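Drying out a bookcase wall: notes on damp, meters and patience

Posted May 11, 2023

The back bedroom has been used as a book room since we moved in, and last winter the lower shelves against the outside wall began to smell. I put off looking at it until the spring. What follows is a record of what I measured, what I changed and what I would do differently, mostly so that I can find it again.

The house is brick with a narrow cavity, facing north-east on that side. The bookcase stood flush to the plaster, with a solid back panel and a plinth that sealed it to the skirting. In practice this made a cold, still pocket of air. Warm air from the room got in at the top, cooled against the wall and left its water there. The paint behind the second shelf had gone grey and the bottom row of hardbacks had spotting along the lower edges.

The first question with any damp wall is whether the water is coming in or is already indoors. I checked the gutter, the pointing and the ground level outside. The gutter was clear and the soil is well below the damp course. A square of kitchen foil taped to the bare plaster for a few days had droplets on the room side and was dry on the wall side. It's a crude test, but it pointed to condensation, and everything measured afterwards agreed with it.

For the measurements I used two cheap hygrometers sold under the Markeo name. Before trusting them I did the salt test: a bottle cap of table salt, wetted to a thick paste, sealed in a freezer bag with the sensor overnight. The air in the bag should settle at 75 per cent. One unit read 73 and the other 79. I wrote the corrections on a strip of tape on the back of each, and all the figures below have been corrected.

With the case in its original position the middle of the room sat at 58 per cent on an ordinary evening, which is acceptable. Behind the case it was 81. Mould will grow happily on paper and size at that level if it is held for long enough, and I had evidently held it there for months.

Solomiia Holovko, who repairs bindings and has been patient with my questions, told me to stop worrying about the room average and look at the worst corner. She also told me to leave the affected books closed until they were dry. Opening them sends spores through the rest of the text block, and brushing them indoors sends spores through the rest of the house. I had already done both to a set of Victorian gardening manuals.
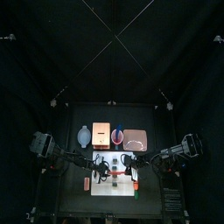 The table with the white board in the middle and the blue bowl on the left.

Drying came next. Heat is tempting and is the wrong tool for this job. Boards warp when one face dries faster than the other, and old animal glue goes brittle. Slow moving air is better. I stood the books upright on their tails, slightly fanned where the binding allowed it, with a small fan set on low and aimed at the wall opposite. Coated paper needs more care, as the pages will block together if they dry in contact. I interleaved two art catalogues with blotting paper and changed the sheets morning and evening.

Weight is a better guide than touch. I weighed each book on the kitchen scales at the start and again every evening, and treated it as dry when the figure had not moved for three days. The heaviest atlas lost 46 grams. A paperback that had felt perfectly dry to the hand lost nine.

Once dry, the books went outside on a still, bright morning to be brushed. I used a soft hake brush, always working away from the spine, and wore a proper mask. The staining stays, and I have left it alone. Bleach will lighten it, but it will also go on weakening the paper for years.

The wall was simpler. I washed it with a fungicidal solution, left it for the time given on the bottle, washed it again and let it dry fully before repainting. I did not use a waterproof coating. Sealing the inner face of a wall that needs to breathe moves the problem along to the next weak point, which in our case would have been the window reveal.

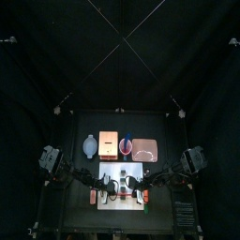
Then the bookcase itself. I made three changes. The back panel came off and was replaced with two diagonal steel straps, which keep the case square and let air through. The plinth was cut away at both ends, leaving a slot at floor level. Lastly, the whole case was brought forward from the wall and screwed back through spacers. The spacers are offcuts of hardwood, 50 mm deep. I started with 25 mm and the reading behind the case barely changed. At 50 mm it fell to 66 per cent within a week, and with the slots cut it dropped further to 61.

Josphat Mabula lent me a data logger for the second half of this, and it showed something the spot readings had missed. There was a sharp peak every evening that lasted two hours, and it matched the clothes airer on the landing almost exactly. The airer has moved to the bathroom, with the door shut and the extractor on. The peak has gone. I would put this change ahead of all the joinery in terms of benefit for effort.

I did consider a dehumidifier and borrowed a compressor model for a fortnight. It worked, but it is noisy, and in an unheated room on a cold night it spent a good part of its time defrosting its own coil. A desiccant type would suit the room better. For the moment the readings don't justify buying one.

Silica gel I would not bother with for open shelves. The quantity in a typical sachet is meant for a sealed box, and a room will exhaust it in hours. It is useful in the closed cabinet where I keep the maps, provided it is dried out in a low oven when the indicator beads change colour.

The remaining job is the bottom shelf, which is still the coldest place in the room by two degrees. I have left it empty for now. If it stays below 65 per cent through next winter the atlases can go back on it. Otherwise it will hold box files and the spare tins of paint.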